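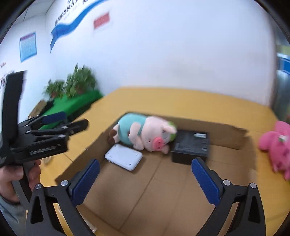 Figure 5. View from the right-hand gripper, jaws open over the box. The second gripper is at left.

5.2 Recording a box-picking session

Use this procedure to record two-handed examples for the Tornetti training set. Complete the clock check in section 5.1 first. Both grippers must show the same session number before you start.

1. Place an open cardboard box on the table. Fold the flaps down outside the walls or remove them.

2. Put the items for the session in the box. Mix soft and rigid items. A plush toy, a flat tray and a small carton make a good starting set. Leave other items on the table outside the box.

3. Hold one gripper in each hand and open both sets of jaws fully. Check that the blue pads are clean and seated flat on the fingertips.

4. Press Record on the desktop program and wait for two beeps.

5. Hold both grippers still over the table for 2 seconds. The software uses this pause to find the start of the episode.

6. Move one gripper to an item, close the jaws on it, lift it clear of the box and set it down on the table. Keep the other gripper in the view of the first whenever you can.

7. Repeat step 6 for each item, then press Stop.

8. Type a one-line label, such as "pig toy, box to table, right hand."

Note: Work at normal speed. Fast wrist turns blur the video, and the tracking may drop out. Episodes with more than 14 lost frames in a row are marked red in the list and must be recorded again.

Note: If you miss a grasp, keep recording and try again. Add the word "retry" to the label. Do not delete these episodes.

Caution: Keep fingers and loose sleeves away from the hinge pivots when the jaws are closing.

Caution: Do not lift the box by its walls with the grippers. The side load can bend the fingers.

A full session is 136 episodes. Change the item positions after every 5 episodes, and change the box if the floor begins to sag. Upload the session folder before switching off either gripper. For upload errors, see section 5.4.

Procedure checked by Heledd Eynon, 2025-03-17.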